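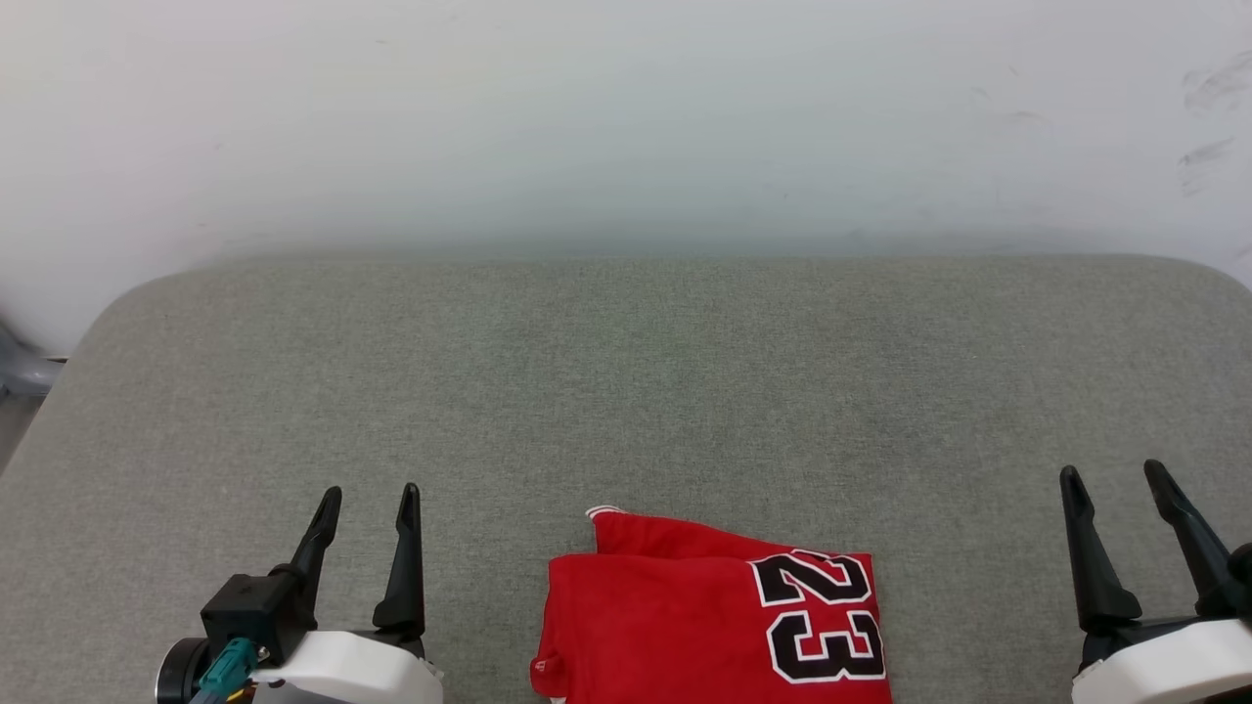
I've been putting off writing this one up because I wanted to have something finished to show, and then August happened and I still don't, so you're getting the middle instead. Quick catch-up for anyone who's wandered in from the bread posts: I'm teaching a pair of robot arms to fold washing. At home, in the evenings, with my own money (a bit too much of my own money).

Last time I left you with the left arm drooping. It would go up fine, hold for a while and then sink very gently, like somebody nodding off on a train. I blamed the motor, then the code, then the motor again, and I had the thing in bits twice before Thirumalai Subramaniam came round, wiggled the power lead and asked how old my extension block was. Old, is the answer! The voltage sagged whenever both arms pulled at once. New supply, new block, no droop. I bought him a curry and we agreed not to discuss the two weekends I'd spent on it.

So now both arms stay up, and I've moved on to the bit I wanted to do in the first place, which is cloth.

Cloth is horrible. I started months ago with wooden blocks and got quite smug about it, and then tried a tea towel and went straight back to being a beginner. A block is the same shape after you've dropped it. A tea towel is a new problem every single time. My first runs were all on the kitchen table and the fingers kept skating along the top and tapping the wood, tap tap tap, with the towel just shuffling about in front of them. Moving to something padded made a huge difference. The fingertips can press down a little and get under an edge, and if I've got the height wrong by a few millimetres it doesn't matter nearly so much.

I drive both arms by hand for the demonstrations, one controller each, and every go gets saved as an episode. I've got 270 of them on sports kit so far. Of those, 140 are good enough to train on, and the rest are me dropping a corner, or losing track of which hand is which, or stopping halfway to answer the door. A whole session of 24 had to go in the bin when I found the clocks on the two arms had drifted apart. I was not gracious about it.

Maricica Toma, who some of you will know from the Wodilville workshop, told me to stop deleting the bad ones and put them in a folder of their own. She's been right about everything else so I've started doing it. She also lent me her crimping tool and I would like it on record that I do intend to give it back.

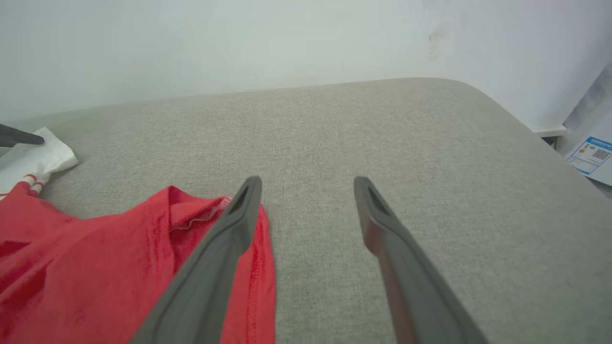
Filed under: Robots, Fingers and grip

Right, the fingers. I get more emails about these than about anything else on here, so let me go through where I've got to.

The ones I began with were too blunt. They could squash a shirt perfectly well and do nothing else with it. These are slimmer towards the end and I set them leaning in, so the tips are the first thing to meet. That's what you want for a hem: come down either side of the stitching, close, lift. On red shirt sort of fabric it's still hit and miss, as anything slippery slides out when I close too fast, but a hem gives you a bit of thickness to hang on to and I now aim for one whenever I can find it.

The wrist camera has been the other big change. I used to rely on the view from above and the arm itself was forever in the way at exactly the wrong moment. Down at the wrist I can see both tips and whatever's between them. I did have to turn the exposure down, as pale upholstery and a white wall together were washing everything out.

The software side is still Urnico for recording, with a script of my own called Chacko bolted on to sort the episodes afterwards. Chacko is up to 2443 lines and I'm a bit frightened of it. I'll put it online once I've taken the swearing out of the comments.

Next job is sleeves. I've got some softer pads on order from Gredex and I'll have a go with those when they turn up. If you've tried anything rubbery on fingertips that doesn't go tacky after a week, please leave me a comment, I'm all ears.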